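Maltar: a word list of kitchen and table items from Herndale

Version 3, January 2025. Maintained by Da-eun Kang.

What it is

Maltar is a table of 1,682 answers to one question: what do you call this at home? People in Herndale were read a short description of a household item and asked for the word they would use with their own family. Each row is one answer from one person about one item. There are 90 people and 20 items. If you multiply those you get more rows than the file has. The gap is skipped items, and the skips are not spread evenly.

Read this before you cite it

Version 1 was passed around as proof that Herndale has a "kitchen dialect." I don't think it shows that. The people who answered were the people willing to stand at a folding table and talk about ladles. They skew older, and plenty of them had cooked for a living at some point. We have no comparison town. A word that looks local in this file may be common two counties over, and we would have no way of knowing.

I am also doubtful about the "confidence" column. Interviewers were told to mark how sure the speaker sounded. They were not told how. I would drop the column before doing anything else, and I left it in only so that old scripts keep running.

Files

answers.csv: the main table
items.csv: item descriptions as read aloud, with item group
speakers.csv: age band, years in Herndale, languages at home
heo_merge.csv: the spelling merges, explained further down
CHANGES.txt: what changed between versions, incomplete for version 1

Columns in answers.csv

speaker_id: matches speakers.csv
item_id: matches items.csv
answer_raw: what the interviewer wrote down, typos included
answer_clean: lowercased, plural removed, spelling merged
language: as stated by the speaker, never guessed by us
confidence: see above

Item groups

Group 1 is things for cooking, group 2 is things for storing, group 3 is things for eating with. Group 3 gave the most arguments and the least agreement. Several speakers had one word for chopsticks in general and another for the pair they use themselves, and the form had room for one. Whoever was holding the pen picked. Serving spoons had the same problem, and "the good forks" turned up often enough that I stopped treating it as a joke. 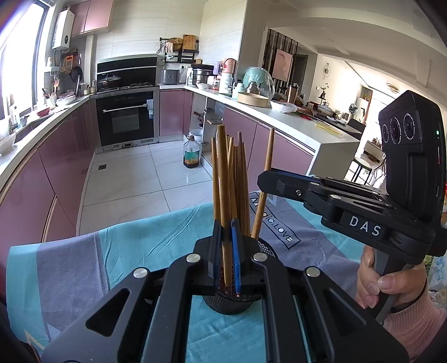
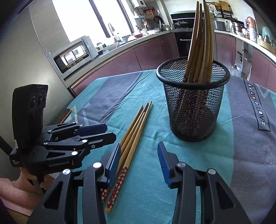

Chopsticks, both pictures. Item group 3.

Cleaning

Spelling merges follow the Heo list, which we use because it was there. It is generous. It folds "spatula," "spatuler" and "spatchler" into one form, which may be right, but it does the same to pairs I would have kept apart. Every merge is in heo_merge.csv so you can undo it. Please look at answer_raw at least once before trusting answer_clean.

Answers in Korean were typed in romanized form by interviewers who did not all follow the same system. I rewrote the ones I could check against notes and left the rest. Don't run anything on sound patterns with these.

About the Surkomora score

People ask why we no longer ship the Surkomora score, the single number for how "local" a speaker's vocabulary is. It rewarded rare words, and in a file this size most rare words are mishearings. One speaker came out as the most local person in town on the strength of bad handwriting. If you rebuild the score for your own use, call it something else.

What it may be good for

Teaching people to clean messy text. Finding words worth asking about in a proper survey. A party game, probably. I would not use it to draw a map, to compare age groups, or to back up any sentence starting with "people in Herndale say."

Known problems

Item 20 was read two different ways, and the form doesn't record which.
"Years in Herndale" mixes total years with years since the last move.
Blank answers and "I don't know" were both stored as empty in version 1. Version 3 separates them where the paper form survived.

Corrections

Send them to Da-eun Kang with the speaker_id and item_id. The next round of fixes goes in during February. Corrections that come with a scan of the form get handled first. "My grandmother never said that" will be read and not acted on.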